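Hellix hand-held grippers – bed-making kit for training rooms
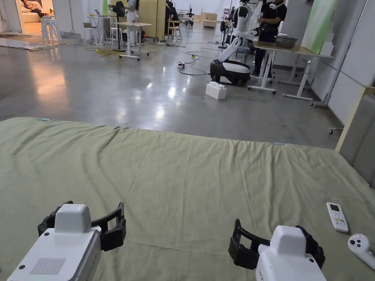
A pair of Hellix grippers over a green bed sheet, fingers open.

Each Hellix set has two grippers, left and right, with a pair of jointed black fingers on a white housing. Your staff hold them and do the job the way they already do it. The recordings then go into teaching a wheeled robot to handle bedding.

We love how this changes the working day! At Trendholm, a guest house company with 333 beds, the housekeepers are now the teachers. They decide what a well-made bed looks like, and they can stop a session whenever they like – it's written into the rota. Siyabonga Nkuna, who has run the linen team there for 12 years, asked for shorter sessions and a say in which rooms come first. She got both.

Most people need around 546 practice folds before the fingers feel natural. Creased sheets are fine to start with, so please don't iron anything.

In the box: two grippers, charger, wrist straps, printed guide.
Item number: 1000
Sold and repaired by: Jaliler
Next delivery: August
Page updated 2024-07-05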